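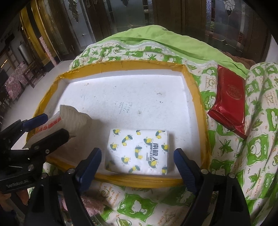

Hala Hamdan wants to know why, if a robot can build a car, it still can't put her things away. She asked us to explain it without skipping the hard parts.

Can Machines Do Chores Yet?

The short answer is: a few chores, some of the time. A machine can wash dishes if a person loads it. A robot vacuum can clean a floor if the floor is mostly clear. Tidying a bedroom is harder, and most robots can't do it well.

Factory jobs and home jobs

A robot in a car factory does the same job in the same place. Each part arrives in the position the robot expects. The robot may repeat one motion 500 times with almost no change.

A home is different. Objects are left at odd angles, and a bed is soft, so things sink into it or tip over. A quilt may have pictures printed all over it, like the green frog faces in the photo. A robot has to work out that a printed frog is part of the cloth and that a tissue pack is an object it can pick up.

What a gripper has to do

A gripper is the part that does the work of a hand. Many grippers have two fingers that open and close. Soft pads on the fingers can help stop an object from slipping. The grippers in the photo have blue pads.

Picking up a tissue pack takes several steps:

Find the pack.
Decide where its edges are.
Move one finger to each side.
Close until the pads touch.
Press hard enough to hold it, but gently enough not to crush it.
Lift, move and let go.

Each step can go wrong. If the fingers close too early, they push the pack away. If they press too hard, the pack bends and its shape changes. A torn pack is harder still – the loose flap can fold under a finger or catch on something. One of the packs in the photo is partly torn open at the end.

Putting something into a tray adds another problem. The fingers need room to open again, and they must not hit the rim.

How machines learn a chore

Programmers used to write a rule for every motion. That works for a car door. It does not work well for a bed, where there would be too many rules to write.

Another way is to collect examples. A person holds a gripper and does the chore while a camera records what the gripper sees. A computer program then studies the recordings and looks for patterns. A project called Sumetti gathered 2,394 recordings of small objects being picked up and put down. Its program got better at packets but still had trouble with socks.

Examples need variety. A program trained on one tray and one bed may fail with a different tray, or in a dimmer room.

What about stores?

Stocking a shelf is a little easier than tidying a bed, as shelves are flat and the boxes are usually closed. Even so, the Drornden store keeps a worker near its shelf robot to pick up what it drops.

Words to know

Gripper: the part of a robot or tool that grabs things.
Rim: the raised edge of a tray.
Training: using many examples to improve a computer program.

Try it yourself

Use only your thumb and one finger. Move a tissue pack from your bed into a shallow box. Now try it with one eye closed, and then wearing a thick mitten. Write down which try was slowest and at which step you had trouble.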